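Jallel Travel & Home Forums > Packing > Clothes

Topic: How do you fold a striped shirt so the stripes don't go crooked?

pocketlint13
23 Nov 2025
OK so this is a dumb question but it's been bugging me since August. I own a navy and white striped shirt (Vetine, long sleeves, kind of a soft cotton, I love it) and every single time I fold it for a trip the stripes end up slanting off to one side. Plain shirts, no problem at all! I fold them and forget them. But with stripes you can see every little mistake, it's like folding graph paper.

What I do now: lay it out flat on the biggest table I can get, smooth it with both hands from the middle out, then sleeves in, then sides, then bottom up. The first step goes fine and then it all goes downhill at the sleeves.
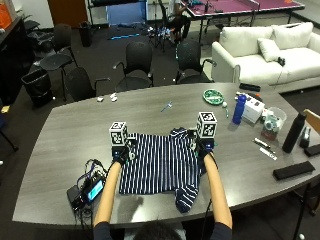
Step one, flat on the big gray table. One sleeve still hanging down toward the near edge.

Is there an order that works better? I'm trying to get it into a backpack, no suitcase.

gommont_gary
Sleeves last. I know everybody does sleeves first, but if you bring the sides in first and use a stripe as your fold line, the sleeves can go wherever they want because they're hidden behind. Pick one white stripe on the left, count the same number in from the right, fold on those. Done.

pocketlint13
Wait, folding ON the stripe? I've been folding between them. Huh.

softsider
I disagree with the sleeves last thing. If the sleeve is flapping loose while you fold the side in, it drags the fabric with it and then you're crooked again, only now you can't see it till you open the shirt. Sleeves first, laid straight down along the body, hold them with one hand while the other one does the side. I worked 4 years in a clothing store and folded more striped shirts than I want to remember.

gommont_gary
Store folding is for shelves though. Nobody's backpack is a shelf. All that has to happen is it comes out wearable.

softsider
And it comes out wearable if you fold it straight lol

tinsel_and_twine
Roll it! You're all making this so hard. Fold in half the long way, sleeves together, roll from the bottom hem up. I've had 5 shirts in one small daypack like this and they were all fine (OK, the linen one was not fine, but that's linen).

pocketlint13
I tried rolling and got wavy lines across the front, maybe I roll too tight? My other problem is the hem on this one. It's curved, so when I bring the bottom up there's nothing straight to line up with.

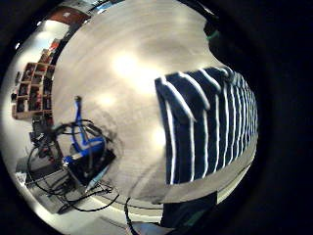 So I end up matching the middle and letting the two sides do whatever, and I have a feeling that's where my bunching comes from. Anybody got a trick for curved hems?

softsider
Fold the curve up first, just a couple inches, so you've made yourself a straight edge. Then do your big fold. It adds a layer, but on a thin cotton you won't notice.

Also, button it if it has buttons. Top, middle, bottom is enough.

pocketlint13
The hem thing makes so much sense, thank you! Trying it all again from the start. I did gary's "fold on a stripe" plus your sleeves first, so you both get to be right. Still getting a lump on one side though.
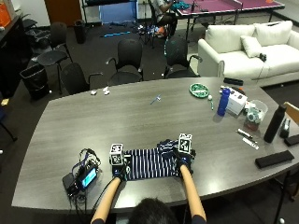 Stripes running toward me, which I'm happy with. The bunched-up dark fold on the right, not so much.

gommont_gary
Looks like a good start to me. For the lump I'd let go and smooth it again before the next fold. If you keep pinching one side the extra cloth has no place to go.

quietdrawer
Has anybody used a folding board for stripes? I have the Fontana one, paid way too much, and I like it for T-shirts, but the panels are too narrow for anything with long sleeves. I went back to using a big magazine as the form. Slide it in behind the collar, fold around it, pull it out.

tinsel_and_twine
A magazine!! I haven't had one of those in the house for years. Would a cutting board work?

quietdrawer
If it's thin, sure. Mine has a handle that snags.

softsider
pocketlint, what does the shirt go in? If the bag is rounded at the bottom, a perfect square fold gets squashed anyway. You might want it longer and narrower.

pocketlint13
Black backpack, and yep, rounded bottom. Roomy, though. When I'm out of table I do the whole thing on the floor, and I kind of like that better, you can get the shirt really square.

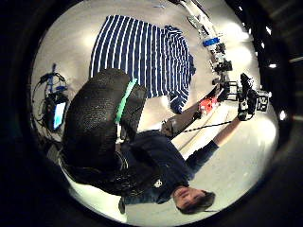
Floor version: shirt spread out flat, black backpack with the green strap.

softsider
OK for that I'd fold in thirds the long way and then in half once, and stand it up against the back panel where the bag is flattest. Heavy stuff goes in front of it. No shoes on top!

gommont_gary
Agree on the thirds. Mark it down, we agreed on something.

tinsel_and_twine
Still team roll. Try it looser, pocketlint, and put a pair of socks in the middle so it doesn't crease.

pocketlint13
Will try the socks version on a plain shirt first, I'm not brave enough to do it to this one. Going with thirds for now, and I'll post how it looks when I unpack.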